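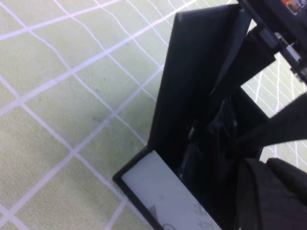
The Zatska reading lamp has been in our shop longer than most of the shelves, and we still sell more of it than any other lamp we keep. Crisóforo Figueroa drew the first one for his mother, who liked to read at the kitchen table long after everybody else had gone up to bed, and it has hardly changed since. People often ask where to keep the spare bulb and the little key for the arm, and an open black box with a tall side, like the one in the photo, does very nicely on a shelf or at the back of the table.

The light is what you are paying for, so let me say a bit about that first. It gives 300 lumens on the top setting, a soft and slightly golden light that falls on the page and leaves the rest of the room in peace. There are two lower settings as well. I use the middle one for the crossword and the lowest for finding my slippers, which I suppose is a waste of a good lamp, but there we are.

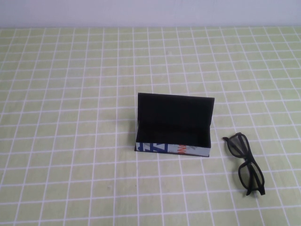

The arm bends at the shoulder and again at the elbow, and it stays where you put it. If it begins to droop after a few years, give the joint a quarter turn with the key and it should hold again. Please don't oil it! Teodoro Cisneros, who mends the ones that come back to us, would like that in bigger letters.

The flex is 200 cm long and covered in braided cotton, with the switch a comfortable reach from the base. We can fit a longer one if your socket is in an awkward spot (mine is behind the dresser), just mention it when you order and we'll write back with a price.
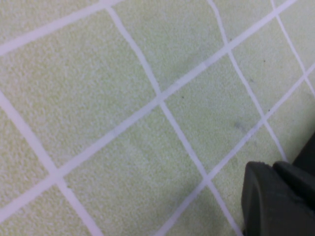 Pale green squares, white lines.

Shades come in cream, moss and a brick red called Ustero, which looks rather brown in the daytime and lovely once the lamp is on. They lift straight off for dusting. Use a dry cloth on the shade and a barely damp one on the base, with the plug out of the wall.
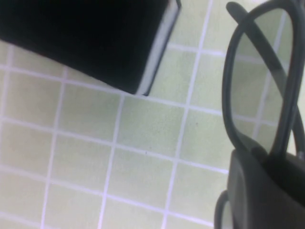

Where you stand the lamp matters more than people expect. Put it on the side away from your writing hand if you make notes, and have the shade a little below your eyes so the bulb is out of sight. Shiny paper is a nuisance under any lamp and you may need to tip the head back a touch. A big book with matt black covers, like this one, will give you no glare when it's shut, but white pages are another matter, so try the middle setting first.

Each lamp comes with one bulb fitted, one spare, and the key. The Bermúdez clamp and the heavier Ilgate base are sold separately, and both fit every Zatska made so far. The brick red shade is out of stock until September.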